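Informe de avance, septiembre
Proyecto Fuvaver: recetario oral de los barrios del puerto

¡Hola a todos en Clinulside! Ya sé que el informe tenía que haber llegado antes, pero preferí esperar a tener cerradas las transcripciones del segundo bloque, y por fin lo están (me ha costado más de una noche larga, no os voy a engañar). Os cuento cómo vamos.

Llevamos 71 recetas recogidas. En el plan pusimos 70 para todo el año, así que por ese lado vamos de maravilla, aunque unas cuantas son variantes casi idénticas del mismo guiso de sepia y habrá que decidir si van juntas o separadas. Yo las dejaría separadas. Cada casa defiende la suya a muerte y, además, las diferencias pequeñas son lo que más me gusta de todo este trabajo: que si el laurel entra antes del vino, que si la patata se rompe o se corta, que si el pimentón se echa con el fuego apagado.

Las grabaciones suman 988 minutos. Están todas transcritas menos las dos últimas, que tienen muchísimo ruido de extractor y voy avanzando a trocitos. He cambiado el sistema de fichas: ahora cada receta lleva el texto tal como se contó y, al lado, una versión ordenada con cantidades. Lo de las cantidades es un calvario, porque casi todo el mundo mide a ojo, y un «chorrito» puede ser una cosa en una calle y el triple en la siguiente.

También hemos empezado a probar las recetas, una por una, siguiendo la versión ordenada al pie de la letra para ver dónde falla. De momento fallan sobre todo las masas. La de las empanadillas de vigilia la he repetido tantas veces que ya la sueño. 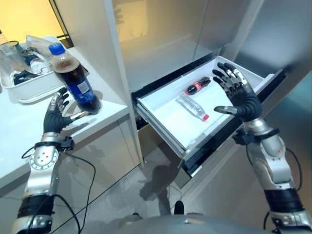 Ozoliņš opina que las cantidades deberían ir solo al final del libro, en una tabla, y que el relato de cada cocinera se lea entero y sin interrupciones. Me parece buena idea, aunque obliga a rehacer la maqueta de los tres primeros capítulos y quería consultarlo con vosotros antes de tocar nada.

De dinero andamos bien. De los 4,000 euros de esta fase queda sin gastar lo reservado para la imprenta, y la partida de ingredientes ha salido más barata de lo que temía (¡menos el azafrán, claro!). Lo que sí se nos ha ido un poco es el transporte, con tanta visita a Nevov, y os pediría permiso para pasar ahí lo que sobra de papelería.

Para el próximo informe quiero tener terminado el capítulo de los dulces y una primera prueba de portada. Me falta también recoger las autorizaciones firmadas de las últimas entrevistas; las llevo en la carpeta y las iré entregando cuando vuelva por el puerto. Si podéis contestarme a lo de la tabla y a lo del transporte antes de que acabe el mes, os lo agradezco un montón.

Un abrazo y gracias por la paciencia.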